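Unit 7: Practice scenes in the Oratov simulator

Welcome back! This unit is the one I look forward to most, as we finally get to move an arm. We'll be using Oratov, the simulation package from Provov, which the department has on a teaching licence until February. Everything runs on the lab machines, and you can break as many virtual arms as you like.

1. The room view

Open the scene called Clinic and load the block task. You get a black arm on a white base, a big pale tabletop and one small orange block to pick up. I love how much hospital furniture Oratov puts round it: surgical lamp, IV stand, sink, padded treatment bed. Spend a few minutes here before touching any controls, and follow the arm joint by joint from the base to the gripper.

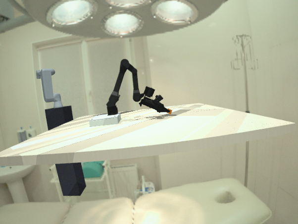

2. The gripper view

Now switch to the close view, where the fingers reach up from the bottom of a round picture and the table bulges like a dome. It takes some getting used to! Straight edges near the rim will look bent, so judge your line-up near the middle. Look for a fingertip on each side of the cube, and check the shadows too (they're very good in this package).

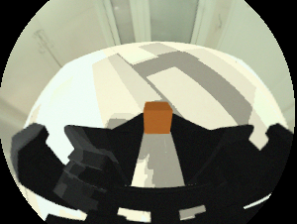
3. What I think of it so far

Lots to like. Scenes load quickly, resetting takes one key, and the free library has 400 objects to try once you're tired of blocks. The manual is weaker: 1,269 pages, with the gripper settings split between two chapters. Read chapter 11 first. Last year we used Thygesen, which had nicer menus but only the room view, and I wouldn't go back.

4. For next time

Save a run from each view and bring both files. Write half a page on which view you trusted more, and at what point in the move. If you have Bilton at home you may use that instead, but please say so at the top of your page.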